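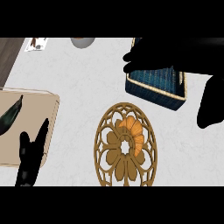
Openwork is any kind of decoration made by leaving holes in a solid material, or by building a thing up so that gaps are part of its pattern. The word covers an enormous range of objects, from a cathedral window to the edging on a handkerchief, and it is one of the oldest and most widely loved ways of making something beautiful. Because you can see through it, the background becomes part of the design. A golden-brown trivet on a white tabletop shows the principle on a small scale: the petal shapes arranged like a flower are solid, the star at the very middle is simply a gap, and the star looks white only because the table does. Put the same pattern against a dark curtain, a blue sky or a candle flame and it becomes a different thing altogether, and a great deal of the pleasure of openwork lies there.

Contents
1 Terms
2 Early history
3 Stone and plaster
4 Wood
5 Metal
6 Pottery
7 Cloth, paper and leather
8 Planning a pattern
9 Modern work
10 Care and repair
11 See also

Terms

Several words are used for openwork, and they overlap a good deal. Piercing usually means cutting holes right through a sheet or a wall of material. Fretwork is pierced work in a thin board or sheet, traditionally cut with a very fine saw. Tracery is the branching stone framework in the upper part of a Gothic window, and by extension anything that looks like it. Filigree is built from fine metal wire, often with tiny beads of metal joined to it, and need not be open at all, as it can be fixed to a solid back. Lattice generally means crossed strips with regular spaces between them.

The French term à jour, meaning roughly "to the daylight", turns up in descriptions of jewellery and needlework. Ajouré is used in the same way. A jali is a pierced screen in the building traditions of South Asia, and a mashrabiya is a projecting window enclosed with wooden lattice, found across much of the Arab world.

Early history

People were making openwork in the ancient world in bronze, gold, ivory and wood. Some of the most exciting early pieces are small ones: belt plates, harness fittings and pendants in which an animal is shown with the space around its legs and horns cut away. In a small bronze fitting, openwork saved metal and weight while making the figure much easier to read from a distance.

Roman goldsmiths were fond of a technique now called opus interrasile, in which thin gold sheet was pierced with many tiny holes until it looked almost like lace. Bracelets, rings and pendants were made in this way, and the method continued into the Byzantine period. Roman glass workers went further still with the cage cup, a glass vessel surrounded by a network of glass that stands clear of the inner wall and is joined to it only by small bridges. How these cups were made is still argued over, although most accounts favour patient cutting and grinding from a thick blank. They are astonishing objects by any standard.

Stone and plaster

Stone seems a very unlikely material for openwork. It is heavy, it dislikes being bent, and a careless blow can send a crack through weeks of labour. Yet some of the grandest examples anywhere are in stone.

The pierced marble and sandstone screens of Mughal India are justly famous. Many are based on hexagons and stars, with the bars so even in width that it is hard to believe they were cut by hand from a single slab. Others use flowing plant forms. They let in air and break strong sunlight into small patches, which travel across the floor as the day goes on. A visitor who comes back in the afternoon sees a room quite unlike the morning one.

In Europe, window tracery began simply. Early Gothic builders cut separate openings through a flat area of wall, a method known as plate tracery. Later they made the divisions from slender shaped bars, called bar tracery, and patterns grew more and more inventive. English Decorated work has wonderful rippling lines, and French Flamboyant work takes its name from shapes like flames. A few German churches carry the idea right up into the spire, which is open to the weather from its base to its tip. The spire of Freiburg Minster is the best-known medieval case, and to stand underneath and look up through it is a real thrill.

Plaster was used in similar ways in Spain and North Africa, often as window grilles set with coloured glass. It can be carved while still soft, so very small details were possible.

Wood

Wooden openwork may be sawn, carved, turned or joined. Sawn fretwork became a popular hobby in Britain and North America in the nineteenth century, when treadle-powered saws and printed patterns came within the reach of ordinary households. Letter racks, clock cases, wall brackets and bookends were made in huge numbers. The same fashion reached the outsides of houses, where verandas and gables were trimmed with boards cut into scrolls, hearts and leaves.

Grain is the great difficulty. A narrow bar that runs along the grain is strong, while one that runs across it may snap under a thumb. Good designers turn their patterns so that the thinnest parts follow the grain, or glue thin layers together with the grain running in different directions.

The turned lattices of Cairo avoid the problem by using hundreds of short pieces. Each is shaped on a lathe and fitted into its neighbours, commonly without glue or nails, and the panel can move a little as the air becomes drier or damper. Japanese kumiko work is also assembled from small pieces, in this case flat slips of wood with notches cut so finely that they hold together by fit alone. Its hemp-leaf pattern, asanoha, is instantly recognisable and has spread far beyond Japan.

Metal

Metal suits openwork splendidly. Thin bars can bear a good load, and there are many ways to make them. Iron can be hammered and joined at the forge. Brass and silver can be sawn from sheet. Bronze and iron can be cast, with the openings formed in the mould, so that a complicated pattern takes little more effort to repeat than a plain one.

Household goods made full use of this. Fenders, stands for hot dishes, lamp covers, incense burners, sugar casters and fish slices were all pierced, and each gave the maker a chance to show off. In a caster or an incense burner the holes have a job to do, and the best patterns make the job look like a happy excuse for the decoration.

Watchmakers produced some of the finest pierced metal of all. The balance cock, a small bracket inside old pocket watches, was often sawn and engraved with leaves and faces, though the owner would see it only when the case was opened.

Pottery

Clay is normally pierced at the stage potters call leather-hard, when it is firm enough to hold its shape but soft enough to cut cleanly. Every hole weakens the pot, and thin bridges may sag or split in the kiln. Chinese potters made double-walled vessels with a pierced outer skin over a plain inner one, so that the pot could still hold liquid. In the technique often called rice-grain decoration, small holes are filled with clear glaze and glow when the bowl is held to the light.

English creamware makers of the eighteenth century pierced baskets, plate rims and fruit dishes with neat shaped punches. Puzzle jugs belong in the same family. Their necks are full of holes, and the drinker must find the hidden tube to avoid a soaking!

Cloth, paper and leather

Lace is the most familiar openwork in cloth. Needle lace is built up from stitches, and bobbin lace is made by twisting and crossing many threads over a pillow. Cutwork begins with whole cloth, from which parts are removed and the raw edges sewn over. In drawn thread work, some of the threads of the fabric are pulled out and the rest gathered into bundles. Crochet and knitted lace make their holes as they go.

Paper cutting has strong traditions in China, Poland, Switzerland, Mexico and elsewhere. Leather is usually punched, as in the brogue shoe. The shadow puppets of Java and southern India are pierced with great skill, and the openings shine as points and lines of light on the screen.

Planning a pattern

All pierced patterns share one firm rule. Each solid part must be joined to the rest, or it will fall out. The joining parts are called bridges or ties, and anyone who has cut a stencil of the letter O will have met the problem. Skilled designers hide their bridges inside stems, ribbons and borders.

The pattern maker Thilini Hettiarachchi, in her handbook Saha, advises beginners to shade in the holes on the drawing first and look only at those. If the holes make good shapes, she writes, the bars will generally look after themselves. She also suggests leaving a plain rim of 6 millimetres on a first piece in thin board.

Circular designs are normally built from one repeated wedge. The maker draws a single section with care, turns it about the centre and checks that the edges meet.

Modern work

Laser and water-jet cutters have made fine openwork much cheaper, and architects have taken to it with delight. Pierced screens now shade offices, schools and car parks, where a second skin of perforated metal can keep off the worst of the sun. Three-dimensional printing allows shapes that no saw could reach, including one open form held inside another.

Hand work is thriving as well. Plenty of makers still prefer the piercing saw, whose blade must be threaded through a drilled hole and clamped again for every opening.

Care and repair

Dust gathers in the corners of openwork and is best lifted out with a soft dry brush. Cloths tend to catch on thin bars. Lace should be supported on a flat surface when it is washed, and pierced pottery should be lifted by the base, never by the rim. Broken bridges in wood can often be glued if the pieces are kept, so it is well worth searching the floor for even the tiniest splinter.

See also

Arabesque
Broderie anglaise
Filigree
Fretwork
Jali
Tracery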